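Suturing practice at the Stodbridge skills room

Notes on the November suturing session, put together by Rachid Berrada. The exercise was closing a straight cut with single knotted stitches in black thread.

1. Passing the needle

The curved needle spans the cut, held low by the left jaws. Lahcen Slaoui teaches this step first and spends the most time on it.
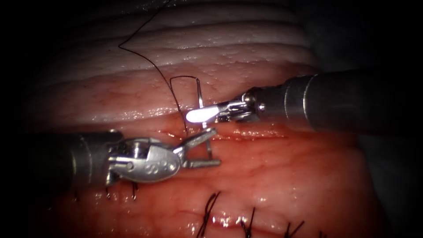
2. The knot

Black thread wrapped on itself close to the jaw, with a short tail standing up. The needle is still nearby at this point.

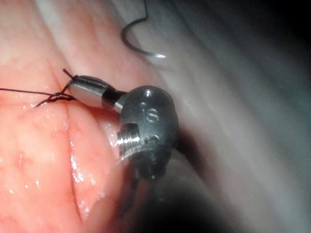 A tail cut too short can let the knot slip, so we ask people to leave a little extra - it can always be trimmed later.

3. Handling the thread

The thread makes a thin arc over the seam, and the right jaws have hold of it. The left jaws are open.

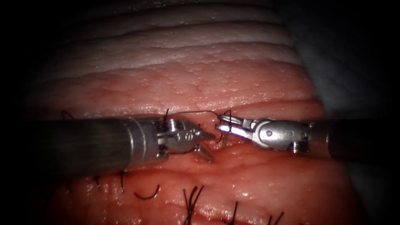

4. Along the seam

Spacing is checked by eye first and then with a ruler.
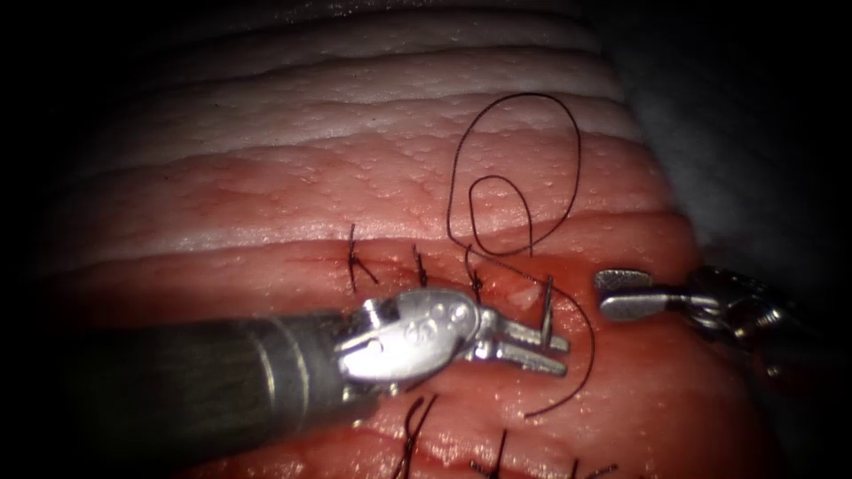
Three knotted stitches on the upper seam, with more stitches lower down.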